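For my household systems project I picked the least glamorous subject I could think of: how the area around a kitchen sink gets used, and why dishes pile up beside it. The kitchen is in the Vernmont building, and I timed myself there over 3 evenings in July.

## What I looked at

My starting idea (borrowed from the Gavrilă handout, which I loved!) was that every plate needs a place to wait and a place to go. So I drew a map of the counter and marked both. The sink took up far more of my map than I expected — and the strip of wood next to it ended up doing nearly all the work.

I also tried two layouts. In the first, soap and sponges stayed on the back ledge. In the second I moved them to the left side, and I kept reaching across myself and dripping on the butcher block. I gave up on that one pretty fast.

## The counter and sink

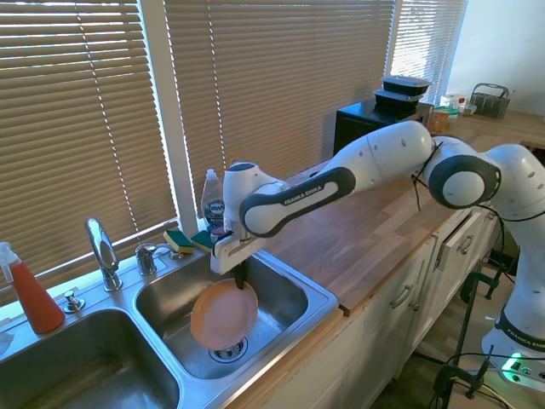
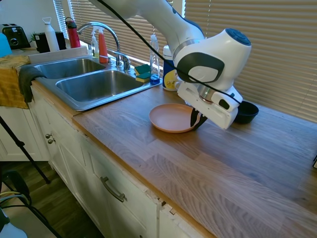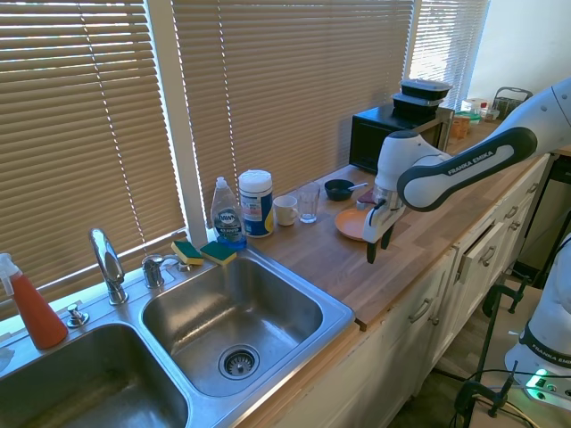

The back ledge won for me, mostly out of habit I think. I'm right-handed, so I'd love to see a lefty try the same map and tell me I'm wrong.

My biggest problem was timing. I started the stopwatch when I picked up the first dish, but on the second evening I forgot and started it when I turned on the water, so those numbers don't really compare. I left them in the table anyway with a note.

Next time I'd run 4 evenings and give the bowls their own column.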